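Rapport de projet — Atelier de mise en scène, deuxième année
Clerkdale, pièce en un acte

1. Point de départ

Le projet consistait à monter une pièce courte à deux personnages, à partir d'un texte écrit pendant le premier semestre. L'action se passe dans la ville imaginaire de Grunbridge, pendant une nuit de siège. Une archiviste refuse de remettre les registres de la ville à l'officier venu les chercher. Toute la pièce tient dans une seule pièce d'appartement, entre minuit et cinq heures du matin. Le titre reprend le nom de la rue où habite l'archiviste.

La première version comptait 711 répliques, ce qui donnait près de deux heures à la lecture. L'horaire de la salle Papadakis ne nous laissait que 70 minutes, entrée du public comprise. Nous avons donc supprimé le personnage du voisin et ramené ses informations dans le dialogue principal. La scène du télégramme a été la plus difficile à raccourcir. Elle l'est encore trop peu à notre avis.

2. Travail avec les interprètes

Les répétitions ont commencé en février, à table pendant trois semaines, puis debout. Nous avions prévu que l'officier domine le début et perde pied ensuite. À la lecture, cette progression fonctionnait. Sur le plateau, elle paraissait mécanique, et nous avons inversé les rapports dès la deuxième scène : l'archiviste reste assise, l'officier tourne autour d'elle et ne trouve pas sa place. Les silences ont été notés dans la conduite au même titre que les répliques.
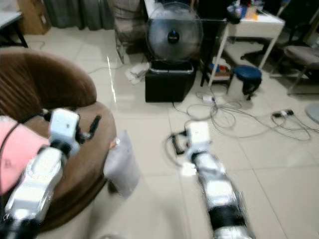
La scénographie devait rester lisible depuis le dernier rang avec très peu d'éléments. Le premier plan prévoyait un bureau, deux chaises et une armoire, mais l'armoire masquait la sortie côté jardin. Nous avons tout remplacé par un siège unique au centre. Un pouf rond et brun, d'aspect velouté comme celui de la photo, convient mieux qu'une chaise : il n'a ni devant ni dossier, et l'archiviste peut tourner le dos à l'officier sans se lever. Les registres sont posés au sol et restent visibles du début à la fin.

3. Lumière et son

La conduite lumière a été écrite sous Zitby. Le passage de la nuit à l'aube se fait en un seul mouvement très lent, de 3000 K vers une teinte plus froide, sur le dernier tiers de la pièce. Le son se limite à des coups sourds au loin et à une horloge. L'horloge a été coupée à la générale — elle couvrait la voix dans les passages bas — puis remise uniquement avant le noir final.

4. Bilan

La pièce a été jouée deux fois. La seconde représentation était plus rapide et plus juste, surtout dans la scène du télégramme. Les retours du public portaient principalement sur la fin, jugée abrupte par plusieurs spectateurs. Nous souhaitons la garder ainsi. En revanche, l'exposition reste lourde et il faudrait reprendre les dix premières minutes, où l'on explique le siège deux fois. Le budget a été tenu, hors location des costumes, réglée séparément.

Annexes : texte définitif, conduite lumière, plan de scène à l'échelle.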